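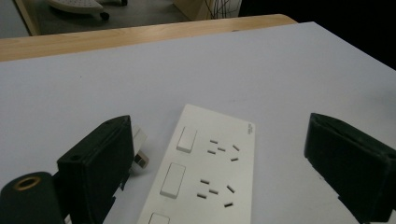 Week 2 handout: Everyday Electrical

So, power boards! Most of us own more of these than we'd like to admit, and I want to spend the first half of tonight on them before we get anywhere near a fuse box.

Boards like the white one I've put at the top have a rocker switch beside each outlet. I'm a big fan. You can shut off the printer and leave the lamp going, and you don't have to crawl under the desk to do it (my knees thank me). The slots on this one go off at several angles with a few horizontal ones thrown in, so have a good look at your own board at home and see which plugs it's meant to take.

Bring a board from home if you can – old, yellowed, chewed by the dog, I don't mind. We'll go looking for the fine print. It's often tiny grey lettering near one corner and you may need your phone torch to read it. You're after the maximum load in watts.

Then the adding up. Say your heater has two settings, 600 and 1000 watts. Add a 200 watt computer and work out the total for each, then check it against your board. Write it down, we'll compare.

Things I'll nag you about:
Don't plug one board into another.
Don't run the cord under a rug.
Switch off at the board before you pull a plug, and hold the plug, not the cord.

Lucía Esteban has the spare worksheets if you missed last week. Petro Zhuravel is taking the fuse box session in April, so save your hard questions for him!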